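Hi Wing-sze, October update on the tabletop arm build at the Wollatham workshop. Short version: the money is mostly in metal now, and I'm having a great time.

The wrist mount is finally on! Iraís Barajas redrew the bracket after my first one flexed every time the fingers closed, and hers is far stiffer (also prettier, annoyingly). I moved all the pickup tests to the brown wood table so we can leave the pegboard for clamping and wiring.
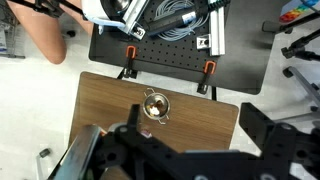 I logged 267 pickup attempts this month, mostly at night after work, and 101 of them went the way I wanted. Soft, lumpy things are still the worst. Approach angle matters way more than grip force, so I've slowed the last bit of travel and quit cranking up the squeeze.

The other big job was the table layout. I wanted a mix of shapes, so there's a box with a drawer, a can, a cloth and a small dish, and I reset them between runs.

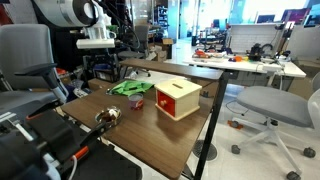 *Gripper next to the small dish, with the red-drawer box and the can farther along the table.*

Resetting takes me 5 minutes, which adds up. Iraís wants to tape outlines on the wood and I'll probably cave. The drawer is next month's headache.
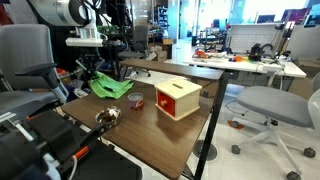 *Same table, with the white arm's gripper over the green cloth.*

Still to buy: cable sleeves and a spare set of finger pads from Jodside. I have 20 dollars left in the parts line, so could we talk before I order?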